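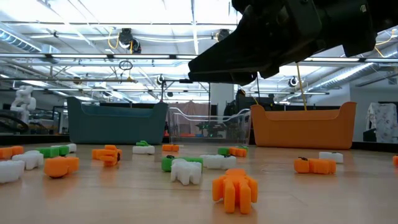
Orange, white and green pieces on the table, bins along the far side.

Sorting Small Pieces by Color -- Frequently Asked Questions
Last revised 2024-04-03

Which bin takes which color?
Orange pieces go in the orange bin, white in the clear bin, green in the teal bin. Teal is the nearest match we stock for green. The assignment is the same on every table at Dinodska.

Do the pieces have to be sorted by shape as well?
No. Color is the only criterion. Blocky figures, long figures and joined lobes of the same color share a bin. Shape sorting is covered on the Metach sheet.

Can I swap the clear bin for a colored one?
Yes, but white pieces are easier to check through a clear wall. With an opaque bin, look in from the top.

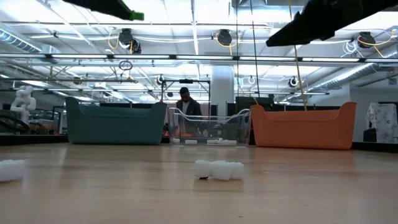 Clear bin between the teal and orange bins; white foam pieces in the foreground.

How should the bins be placed?
In one row along the far edge, long sides facing the table. A slight overlap at the rims is acceptable. Leave the open part of the tabletop for unsorted pieces.

A piece is lying on top of something dark. Is it one item or two?
Lift it and check. Anything that is not orange, white or green goes in the Puvar tray at the end of the run.

Why do I keep miscounting the orange bin?
Orange on orange has low contrast. Tip the bin toward the light, or empty it and count on the table.
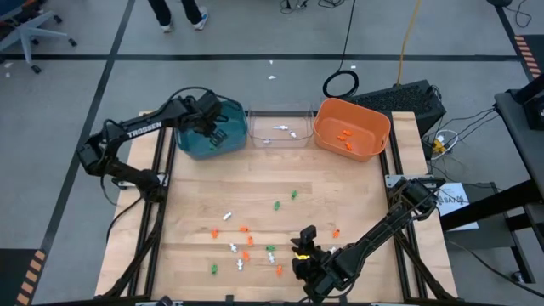

Partway sorted: white pieces in the clear bin, orange in the orange bin, others still on the wood.

Is there a fixed order for the colors?
No. Clearing one color completely before starting the next gives fewer errors, but mixed order is allowed.

How far apart should unsorted pieces be?
Far enough that no piece rests on another. Spread any stack by hand before starting.

When is a run finished?
When the tabletop is clear and each bin holds a single color. One stray piece means the run stays open -- move it and check all the bins again.

How are the bins cleaned?
Damp cloth, no solvent. Let them dry fully before refilling. Worn bins are exchanged at the Brinkmann store room every September.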